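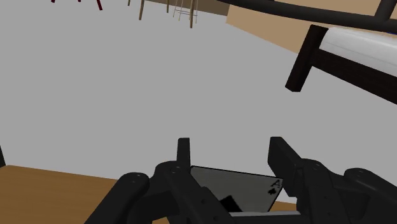
Why Do Playing Cards Have Kings, Queens and Aces?

Have you ever been dealt a hand of cards on a rainy afternoon and wondered who all those serious-looking people are? The king with his big beard, the queen holding her flower, the jack looking off to one side as if somebody just called his name? Well, get comfortable, because it's a long story and it goes back a very long way!

Most people who study old games think playing cards began in China, hundreds and hundreds of years ago. From there the idea traveled slowly west, carried along by merchants and sailors (who had plenty of evenings to fill), and by the late 1300s people in Europe were playing too. Those early cards were often painted by hand, so a fine pack cost a lot of money. Later on, printers learned to stamp the pictures with carved blocks of wood, and then almost anybody could have a game after supper.

Now, about those little shapes. Hearts, diamonds, clubs and spades are called suits, and the ones we know best came from France. In Germany you might find acorns, leaves and bells instead, and in Italy and Spain there are cups, coins and swords. My friend Capucine Huet grew up playing with her grandmother's French pack, where the king is marked with an R for "roi," and it took her ages to get used to our K!

And what about the ace? The word comes from an old name for "one," and in many early games it was the lowest card of all. Poor thing! But players liked the fun of the smallest card beating the mighty king, and so in lots of games the ace climbed right up to the top. In some games, like blackjack, it can be worth one or eleven, whichever helps you more. If you add up to 21 there, you've got the best score you can get.

Here's something to try on Friday night, when the dishes are done. Take a pack, pull out the four kings and look at them closely. In many packs, one of them has no mustache. Can you find him? Then ask a grown-up which card game they played when they were eight, and see if they still remember the rules.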